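6 June 2021

Up too late again, but I want to get this down while my hands still remember it. Lai-ching and I spent the whole afternoon squeezing fruit with plastic fingers! My thumb aches in a place I didn't know a thumb had.

It started because of the argument at dinner, the one Styliani and I have had going since she bought the Tollel. She thinks housework is basically solved. You've got a vacuum that finds its own way home, you've got a dishwasher, give it 3 years and something will be putting the groceries away while you're at work. I said her Tollel ate a sock and then sat under the couch crying for help, so let's maybe not hand it the eggs yet. She sent me the Vundero video (the one with the arm wiping a counter) and I watched it twice looking for the spot where somebody helps it. I couldn't find one, which annoyed me.

So anyway, today's chore was fruit. Pick up the little citrus, one piece at a time, set it in the folded towel, don't squash it, don't let it roll off across the bed. A kid could do it. I could do it with my eyes shut, with my own fingers. With two stiff ones and no feeling in either of them, I was terrible! I'd line up on a mandarin, close, and it would scoot sideways into its neighbors and the whole bunch would shuffle along. And the mat we had down has fruit printed all over it, so twice I went in very carefully for a lemon that was just ink. Lai-ching laughed so hard she had to put hers down.

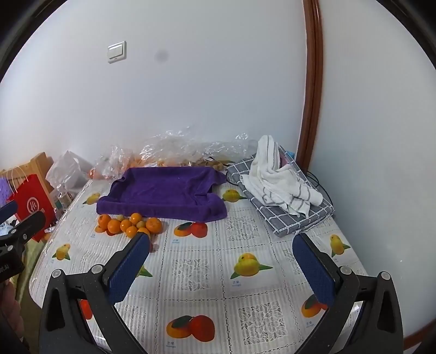
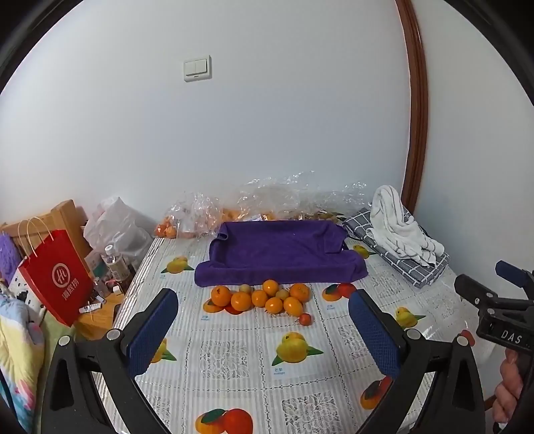 *Little citrus in front, purple towel behind. The small red one is only in the second picture.*

What I keep chewing on is how much of it I was doing with my eyes and a lifetime of having handled oranges. I know a mandarin gives a bit when you press it. I know a small one will get away from me faster than a big one. When I missed I was already fixing the miss before I'd noticed it, and I don't know how you'd ever write that down as instructions. Lai-ching says you don't write it down, you show it, over and over, and she's up to 2123 tries in her notebook, all different chores. I asked how many were good ones and she said the bad ones count too, if you get out of them okay. I liked that. I'd like that to be true generally.

Then there's cloth. She's had me do towels before and I'd take fruit any day. A mandarin is at least the same mandarin after you've dropped it. The white towel on top of the checked one was sort of slumped there all afternoon and I kept glancing at it thinking, okay, which part of that is a corner? I had to stop and work it out, and I've been folding towels for thirty-something years.

So where do I come down? I think Styliani's half right, and I'm not going to tell her which half. Floors, yes. Same box on the same shelf in the Drenutum warehouse where her brother works, sure, they've been doing that a while. But a bed with a bunch of stuff on it, bags of orange fruit shoved up against the wall, somebody's towel wherever it landed? My house looks like that every day of the year. I'd want to see it get through 100 in a row without me hovering before I left it alone with a peach.

Lai-ching is more patient about it than I am. She thinks it'll come in boring little pieces and we won't notice the day it got good.

She sent me home with a bag of the kumquats. I ate most of them in the car. Need to call Styliani back tomorrow, and find the other sock.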